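Know Your School Rights, pocket edition (Trasberg Press): a review

My daughter is in tenth grade, and last spring she received a lower mark because she wore a button with a political message to class. The teacher changed the mark later, but it took five weeks and many emails. During that time I bought this small handbook about student speech in public schools. I have now used it for one school year, so I think I can say something fair about it.

The book has 74 pages and fits in a coat pocket. It is written for parents and students who are not lawyers. I came to this country as an adult, and I was afraid the English would be too difficult for me. It was not. The sentences are short, and every legal word is explained the first time it appears. 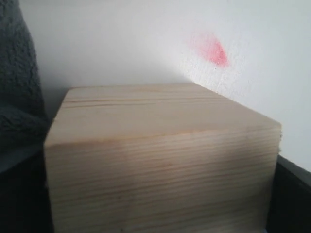
Pale unfinished wood, with the grain running along it.

What it covers

The first half is about speech: buttons, shirts, student newspapers, sitting or standing during ceremonies, posts made at home in the evening. The second half is about what to do when there is a problem. I found this part more useful. It shows how to ask for a written reason, how to keep a simple record of each conversation, and when to go above the principal to the district.

There are two sample letters. I copied the first one almost word for word and sent it on a Friday morning. The vice principal answered me the same afternoon, after three weeks of silence. Maybe this was luck, but I was glad to have the letter.

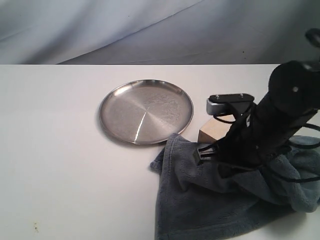
What I did not like

The chapter on private schools is only one page, and it says little more than that the rules are different. My neighbor Marthinus Oosthuizen has two sons at Vetdale Academy, and he gave the book back to me after ten minutes. For his family it is not worth the money.

The index is also poor. I looked for "grades" and found nothing, although grades are discussed in three places. I put paper flags on those pages myself.
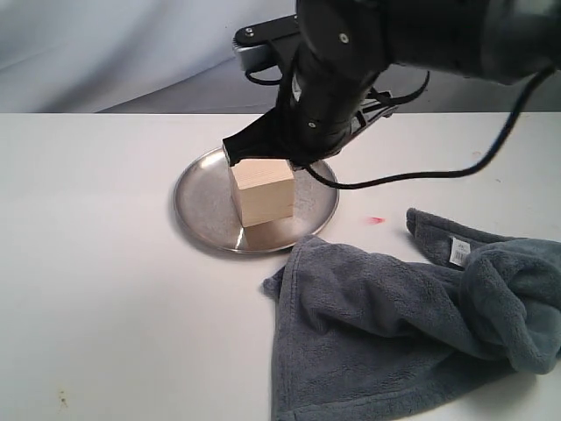
The paper is thin and the marker goes through to the other side, so use a pencil. The binding is still good after many readings. The cover has become soft in the corners.

I would also like a list of phone numbers for each state. The book tells you to "contact a local organization," but a worried parent at eleven at night does not know which one.

I recommend it for families in public schools, with four stars of five. Please remember that it gives general information and cannot replace a lawyer if the case becomes serious. My copy is with my daughter's friend now, and I have asked to have it back before July.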